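**Looking for a couple of people to help build a two-armed laundry robot (Plumulthorpe, shared workshop)**

Hi! I'm building a robot called Woker at the Umness workshop, and I've reached the point where one pair of hands is not enough. The goal is simple to say and a pain to do: Woker empties a front loader into a basket, piece by piece, without me hovering over the stop button.

The arms run, the grippers run, and most evenings so do I, back and forth to the spares drawer. So far I've logged 159 unloading runs and 13 of them went start to finish with no help from me. Jerseys are what I practice on most – slippery, stretchy, and they love to twist around each other.
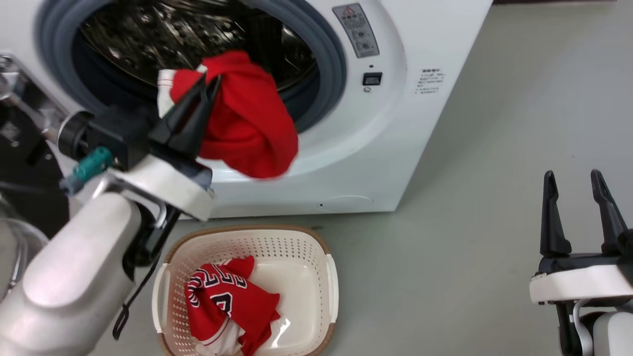
What I need most is somebody who likes cable routing. My wiring is a mess and I keep putting it off! I'd also love a person who can write Python and doesn't mind reading mine (sorry in advance), and one or two people happy to run sessions, reload the drum and write down what went wrong.

You don't need a degree or any robot experience. If you've fixed a bike or a printer you'll be fine.

Sessions start at 6:30 p.m., twice a week, from February on. It's unpaid, but I have $419 left in the parts budget and I'll cover your workshop fee out of that. Kids 14 and up are welcome with a parent.

To join, leave a note in the Hassanpour locker by the front door, or post on the workshop board under thread 934. Tell me what you like making and which evenings you're free – and bring old T-shirts if you have any, we go through a lot of them.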